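Does changing the wallpaper behind the arm really help the policy?
Posted by Cenden, 17 October 2020

I read several times that a grasping policy trained with many backgrounds works better in a new room. We have only one table and two arms, and each change of panel costs us half a day. Did anybody measure this properly? I am interested in thin objects, for example stems and cables.

hilirow_lab
Yes it helps. Randomize everything, also the light.

Charpentier
We made this comparison for artificial flowers, so I can answer for a small case. We recorded 1245 demonstrations with the wrist camera. One half had a plain gray panel behind, the other half had printed panels that we exchanged. 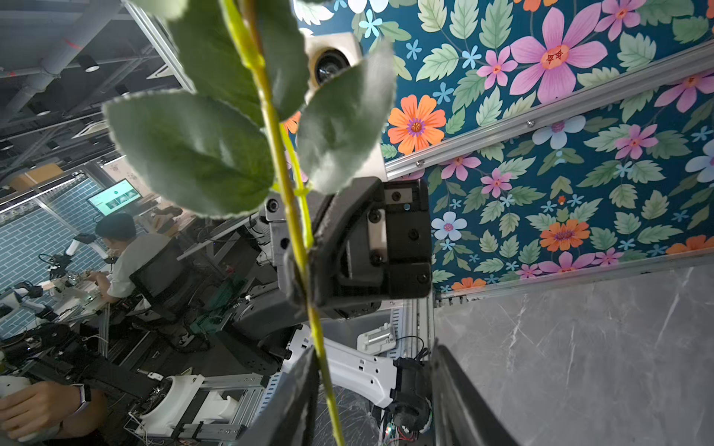 The result depended mostly on how similar the background was to the object. With plain gray, the policy learned fast but failed when we moved it to another table. With printed panels it learned slower, and it was much more stable afterwards. The hardest panel was the teal floral wallpaper, where the printed leaves are green and serrated like the leaves of the rose stem itself. In 11 of 165 test trials the gripper closed next to the stem — always with this panel. I would keep one such difficult print in your set and exchange the others less often.

Please take care that the test panels are not in the training data. We made this mistake first and had to repeat the tests.

Jordale
Same experience with cables, but we saw a smaller difference. Our camera was fixed above the table, so maybe you cannot compare it directly. We will try again in November with a wrist camera.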